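带饭上班这件事,我坚持到现在快半年了,今天想开个串慢慢说。起因特别没出息,三月翻账单,发现那个月光午饭就吃掉了3,000,我盯着手机看了好一会儿,以为是哪里重复扣款。

没有重复扣款,全是我自己吃的。楼下那家卷饼,隔壁街的汤面,还有下雨天懒得出门点的外卖,配送费比菜还显眼。最气人的是我根本想不起来哪一顿好吃!

先交代一下背景:我住在Zosden,公司在河对岸,午休不长,楼里有茶水间,两台微波炉,一台热得快一台热得慢,十二点以后都要排队。冰箱是公用的,大家的饭盒长得都差不多,所以我在盖子上贴了胶带写名字。

第一周完全是乱来。周末一口气煮了一大锅咖喱,分成五盒放冰箱,想着这下省心了。吃到第三天闻到咖喱味就想叹气,第四天我去楼下买了卷饼,第五盒拿回家给室友了。(室友也不太想吃)

所以我学到的第一件事:别把一周的饭做成同一道菜。现在我是周末备“零件”,主食一样,菜两三样,酱一两样,早上随手拼。同一块鸡腿肉,今天配黄瓜和麻酱,明天切碎炒饭,感觉上就是两顿。

第二件事是米饭。以前老觉得隔夜饭发硬是微波炉的错,后来同事Griet Wouters教我趁热装盒、马上盖盖子,稍微放凉就进冷冻,不要放冷藏。吃之前直接从冷冻拿出来热,口感差别大到我当场给她鞠了一躬。

我现在每盒米饭称200克,热起来时间好掌握,也不会吃撑了下午犯困。以前凭手感装,有时候装成一座山,有时候下午三点就饿得到处找饼干。

说到犯困,真的有变化。外面吃的那些汤面油水很足,吃完回工位眼皮直往下掉。自己做的清淡一点,下午脑子还算能用。当然也可能是我睡得早了,这个不好讲,我没有认真对照过。

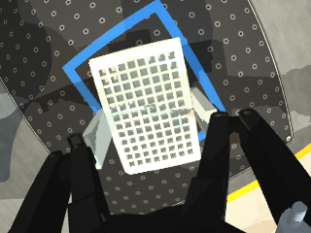
米饭冷冻以后能放多久?
我自己一般两周之内吃完,再久也能吃,就是边上会发干,热的时候洒一小勺水会好一些。

好多人在评论里问饭盒。我用过三种:便宜的塑料盒、玻璃盒、还有一个别人送的Kustano不锈钢双层盒。塑料的染色很厉害,装过一次番茄就永远是橘红色了,怎么洗都洗不掉。

玻璃盒最好洗,也能直接热,缺点是重!背着它走过桥,我感觉自己在负重训练。不锈钢那个颜值最高,但不能进微波炉,现在被我拿来装水果和饼干,也算各得其所吧。

盖子比盒子重要,这个我是交了学费的。有一回带了番茄蛋汤,盖子没扣严,包里的笔记本、耳机、围巾全泡了。耳机后来还能响,左边声音小一点,围巾洗了两遍还有一股葱味。

从那以后汤汤水水一律另装,拧盖的那种小罐子,外面再套个袋子。酱汁也分开,到了公司再倒,生菜就不会蔫成一团。

买菜我基本固定去Psarras,傍晚快关门的时候去,叶子菜会便宜。店主叫Kyriaki Kouris,话很多,嗓门也大,她会直接告诉你今天的茄子别买。我很服气,她说别买的我就不买。

我一次大概花约200块,能撑一周的午饭再加两顿晚饭。不过千万别饿着肚子去,有次我下班没吃东西就进去了,抱了两瓶橄榄、一块超大的奶酪出来,主菜一样没买。

备菜时间也报一下:周末下午,放着播客,连洗带切带煮,差不多一集半听完就结束了。烤箱是主力,一盘根茎菜,一盘鸡腿,同时进去,中间翻一次面。灶上同时煮鸡蛋和米饭。

鸡蛋我要单独夸。煮好泡在酱油、水、一点糖和一小段葱白里,放冰箱过一夜,第二天切开是漂亮的茶色。哪天实在没菜了,米饭加两半个酱蛋加点海苔,也完全是一顿饭。

豆腐也好用,老豆腐压干水分切块,薄薄裹点淀粉煎到两面金黄,冷了也不难吃。嫩豆腐就算了,走到公司已经变成豆花,我试过,拿勺子吃完的。

不太适合带的也列一下,都是亲身经历:炸物,热完像湿纸板;鱼,整层楼都会记住你;绿叶菜炒得太熟的,打开盖子颜色很吓人;凉粉,路上会自己碎掉。

鱼那次要展开讲讲。我带了一块煎鲭鱼,自己觉得香得不得了,微波炉一开,Torben Voß从走廊那头探头进来问是不是有什么东西坏了。我端着盒子默默去了楼梯间吃。后来鱼只在家里吃。

还有一个没想到的地方,就是午饭时间变长了。以前排队、等位、走路,坐下来五分钟扒完。现在热好饭就能坐着慢慢吃,吃完还能下楼走一圈。桥边有一排椴树,开花那阵子味道很好闻,我以前居然从来没注意过。

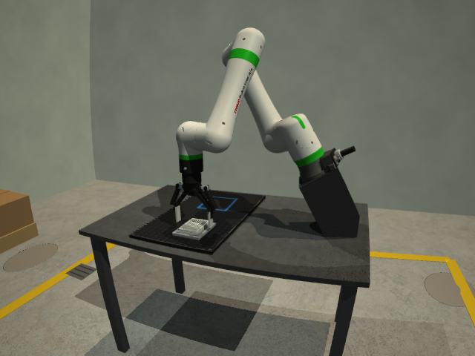
白色机械臂,底部一圈亮绿,夹爪朝下。

接着说午饭。现在茶水间有个松散的带饭小组,人不固定,谁有空谁来。Christos Fragkou做的柠檬烤土豆我一直在偷师,他说土豆要先煮到边缘有点毛,再拌油进烤箱,烤的时候别老开门看。我每次都忍不住开门看。

我们有时候会换菜吃。我的酱蛋换他的土豆,Griet的豆子汤换我的炒饭。她那个汤里有烟熏味,放的是烟熏甜椒粉,我回家也买了一罐,结果第一次手抖倒太多,整锅像篝火。

有人问带饭是不是很影响社交,同事喊你出去吃怎么办。我的做法是每周留一天不带,那天谁喊我我都去,想吃汤面就吃汤面,吃得特别香。一周全排满反而容易崩,我四月就崩过,连着八天没开过火。

崩了也没什么,冷冻室里常备两盒应急的就行。我的应急菜是肉酱和豆角焖肉,冻起来味道几乎不变。肉酱一次做多点,浇饭、拌面、夹馒头都可以。

肉酱配方很随便:肉末200克,洋葱半个,胡萝卜一小根切很碎,先把肉炒到水汽收干、边上有点焦,再下菜,加一勺豆瓣酱、一勺番茄膏,倒水没过,小火咕嘟到浓稠。咸淡自己尝,豆瓣酱牌子不一样差很多。

豆角焖肉要注意豆角一定得焖透,这个别省时间。我习惯焖到软趴趴的,颜色不好看,但特别下饭,第二天比当天还好吃。

调料我在抽屉里放了一小瓶醋、一小瓶辣油,还有一袋白芝麻。隔夜菜总归味道会闷一点,临吃前滴几滴醋,整个就醒过来了。辣油我被借得最多,瓶子每个月都要补一次。

关于早起:我没有早起。全部前一晚装好,早上从冰箱拿了就走。唯一的问题是会忘,我已经有好几次人到公司,饭在家里。后来把交通卡放在饭盒上面一起进冰箱,卡冰冰的,但是再也没忘过。

夏天路上热,饭盒旁边塞一个冰袋,到公司先进冰箱,别放在桌上等到中午。我以前图省事放过一上午,打开闻了闻,还是倒了,心疼那块排骨到现在。

省了多少钱我没有天天记账,大致对比了一下,上个月午饭加买菜比三月少了一大截。多出来的钱有一部分变成了新炒锅,所以也不能说全省下了……那个锅真的很好用啊!

再说一个洗碗的。吃完当场冲掉,哪怕只是用热水晃一晃。我有过把饭盒忘在包里过长假的经历,回来之后在阳台上屏着呼吸打开,然后连盒子一起扔了。

评论里还有人想看一周菜单,我把最近这周的贴出来,很朴素:第一天烤鸡腿、胡萝卜、米饭;第二天鸡腿肉炒饭加酱蛋;第三天煎豆腐、黄瓜、麻酱拌面;第四天冷冻室里的肉酱浇饭;第五天出去吃。

拌面要提醒一句,面煮好过凉水,沥干之后拌一点油再装盒,不然中午打开就是一整块面砖,筷子插进去能整个提起来。我提起来过,Torben还给我拍了照。

下周打算试试饭团。Kyriaki给了我一小包腌柠檬皮,让我切碎拌到米饭里,我有点怀疑,不过她在茄子上从来没骗过我。捏得出形状的话就来这里接着发。

更新,2026年8月14日:饭团捏好了,形状很丑,腌柠檬皮很咸,要少放,但跟煎鲭鱼(在家吃的!)特别搭。有带饭好点子的朋友往下留言,尤其是不用开火的那种,最近厨房热得我不想进去。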